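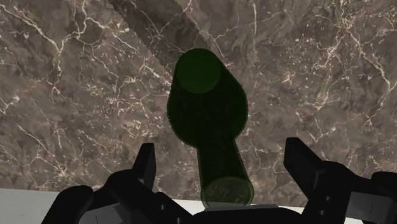

# The Gridenon Hearing Book

I spent years following court cases against public officials from the back bench, and my notes were a disgrace. Dates on envelopes, exhibit numbers on my hand, three different spellings of the same ministry. The Gridenon Hearing Book is the notebook I wanted back then, and I've been making it in one version or another ever since.

It's a bound book for people who sit through corruption trials, procurement inquiries and the endless hearings before them. Reporters buy most of them. The rest go to watchdog groups, law students and a fair number of plain stubborn citizens (hello to the regulars in Thongdee, who order more refill tabs than anyone!).

**Price:** $98 for the set
**Pages:** 169, numbered
**In the set:** one Hearing Book, one slim charge index, one sheet of stick-on tabs, one pencil

## How it's laid out

Every hearing gets a two-page spread. On the left you put the court, the case number, who's on the bench, which lawyers turned up and for whom, and the time things really got going. On the right there's open ruled space for your notes, with a narrow column down the outside edge for exhibit numbers and a box at the bottom for the next date.

That box is the thing people write to me about. Cases get postponed, and postponed again, and after a year you can't remember whether the delay in August came from the defense, the prosecution or a broken air conditioner. So next to the new date there's a line that says "asked for by" and another that says "reason given." Fill those in every time and you'll have a record of the delays that you can flip through in a minute or two.

The front section is for the people in the case. One row each: name as spelled on the charge sheet, other spellings you've seen, role at the time, date charged, current status. When somebody gets dropped from a case and added to a new one, you rule the row off and write the new case number in the last column. Please don't erase! You'll want the old number later, believe me.

## The charge index

This is the slim book that rides in the back pocket. I put it together for a procurement case out in Fleltska, where the charges were withdrawn, split up and filed again under different sections until everyone in the press room was confused, me included. You write the old charge on the left, the new one on the right, and the amount of money alleged in the middle. If the amount changes, there's room to write down both and where each one came from.

My own index from that case ended up with 2,334 entries. You won't need that many. If you do, extra index books are sold singly, and they fit the same pocket. 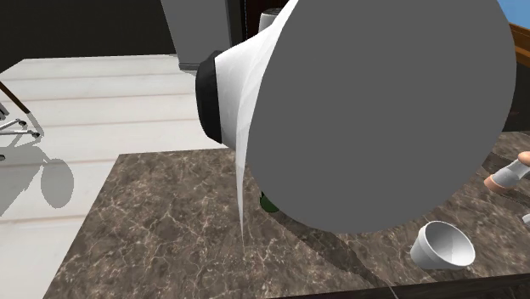 The binding is sewn, and the book opens flat from the first spread to the last, so you can copy from it without holding the page down with your elbow. I've used mine on my knees, on a bench, on the roof of a car. At home you'll want something hard and level when you're matching the index against the main book, with both of them open side by side. A stone counter like the brown marble one shown does nicely, though I'd slide a sheet of card under the page if you press hard with a pen. The paper takes pencil and ballpoint well. Fountain pens will feather a bit — sorry, I tried four papers and that was the best of them for everything else.

## What changed in this edition

- The "asked for by" line is longer. Law firm names, you know how it is.
- Page numbers moved to the outside corners.
- The bail conditions box now has room for travel bans and surrendered passports.
- I took out the glossary. Half the readers didn't need it and the other half wanted a different one.
- The cover is a darker blue and doesn't have the big title on it anymore. A few of you said you'd rather not announce what you were writing down.

## What it won't do

It isn't legal advice and it doesn't come with any case details filled in. It's paper. It also won't get you past the door with a recorder, so check the rules of your own court on phones and note-taking before you go. Most places I've been let you write, some make you ask first.

## Ordering and shipping

I pack everything myself from the Dralmont workshop. Orders go out within 10 days, sooner if there isn't a big trial on, because then I'm usually sitting in it. Newsrooms and law schools buying five or more sets can ask for an invoice instead of paying up front. If a book arrives with a bent corner or a page bound in upside down (it's happened twice), send me the page number and I'll mail you a new one. Keep the old one for scratch.

Refill tabs and extra index books are on the supplies page. Tabs are back in stock in yellow and gray, and red will follow when the printer gets to it.

*Page updated 13 March 2025*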